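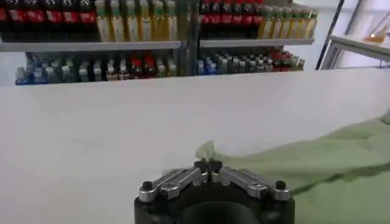 Clear one surface before you touch the phone

I do all my own marketing for a little one-woman alterations and curtain business, and I do it from a table at the end of my workroom. For years I'd sit down to write to customers with pins, receipts and half a sandwich in front of me, and guess what got done? Not the writing! So my first tip is a dull one. Pick a surface, take everything off it, wipe it with a cloth and leave it that way until the mailing is out the door.

Keep your list in one place

I had customer addresses in a notebook, on the backs of order slips and in two different email accounts. When I finally typed them all into one spreadsheet I had 484 names, and 83 of them turned out to be doubles or people who had moved away. I give each customer one row: name, street, email, what I made for them, and the month I finished it. That last column earns its keep. Curtains I hung in July are worth a friendly note the next July, asking if the hems have dropped.

Do the boring part on the same day every week

Mine is Thursday, right after lunch, with the radio on. I add new names, answer anything I've been dodging and write two short emails to people who asked for a price and never came back. Two is plenty. I tried doing ten once and hated every minute of it, and I think it showed.

Postcards still work (for me, anyway)

My best street for new customers is Werkesgate, because it's all tall old houses with windows no store-bought curtain will fit. I ordered 2000 postcards, which was far too many, and I'm still using the leftovers as shopping lists. If you're starting out, get the smallest batch the printer will sell you. Write something by hand on each one, even if it's only "I did your neighbor's bay window." Ask the neighbor first!

Bundle them by street before you leave the house and put a rubber band around each bundle. Put the far end of town on top so you walk toward home as your bag gets lighter.

Wipe down before you stuff envelopes

I send fabric swatches with my letters, and pale linen picks up every speck. I go over the table with a soft dry cloth first, then again halfway through. Wash those cloths without fabric softener or they'll leave a film, and don't throw them in with towels unless you enjoy picking off lint. I keep mine in a drawer well away from the sewing scraps, after I very nearly cut one up for piping.

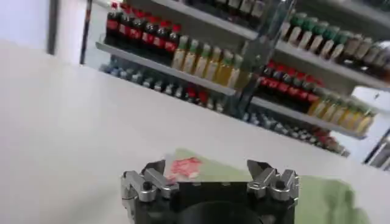
A soft green cloth on a pale tabletop.

Make one offer at a time

I used to cram everything into a flyer: hems, zippers, blinds, cushions, ten percent off this, free that. People read it and called about none of it. Now each mailing has one thing in it. The spring one was just cushion covers, and it went to some 471 homes between Brostholm and the river. I had to buy a second box of zippers.

Write down where people heard about you

Ask on the first call, while you're still being nice to each other, and put it in the spreadsheet. Short codes are fine. I use P for postcard, F for friend and W for the window display. F wins every season, so now I tuck two extra cards in with every finished order and ask people to pass them on.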